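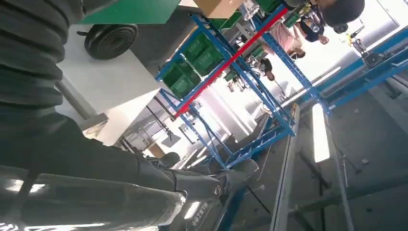 ## 7. Showing the cell to visitors

This section is for the person who runs the Fetach cell during an open day or a customer visit. It is assumed that the installation in section 4 is finished and the arm was already taught with the crates.

### 7.1 Before the guests arrive

1. Switch on the Kasex controller and wait until the status lamp stops blinking.
2. Load the program DEMO_CRATE. Do not use the production program, it moves too fast for people who see the arm for the first time.
3. Set the speed to 200 mm/s.
4. Check that the crates stand straight on the rack. A crate that is turned will be skipped and the program continues with the next one.
5. Inspect the bellows cover on the arm. If you find a crack, stop and call the Pultura service desk.
6. Run one full cycle without guests. It takes 69 seconds.

> **Note:** The wrist camera needs stable light. Leave the hall lights on during the whole visit, also in the lunch break.

### 7.2 During the demonstration

1. Ask the guests to stay behind the floor marking.
2. Explain shortly what will move and in which direction. Then press START.
3. Keep the enabling device in your hand until the arm is back in the home position.
4. If somebody wants to look at the gripper from near, press STOP first and turn the key to position 0.

> **Caution:** The wrist can turn over when it reaches under the shelf. In this moment the elbow swings out to the side - farther than most people expect. Never stand between the arm and the rack.

The camera picture on the guest screen follows the wrist, so it can be upside down in some positions. You can choose *View > Keep upright* in the Laxdal viewer, but the picture will then be a little late.

### 7.3 After the visit

1. Send the arm to the home position and turn off the controller.
2. Write the number of cycles in the log book. Demo cycles count also for the lubrication interval of 2,000 cycles.
3. Set the speed back to the production value.
4. Take out the key and return it to the shift leader.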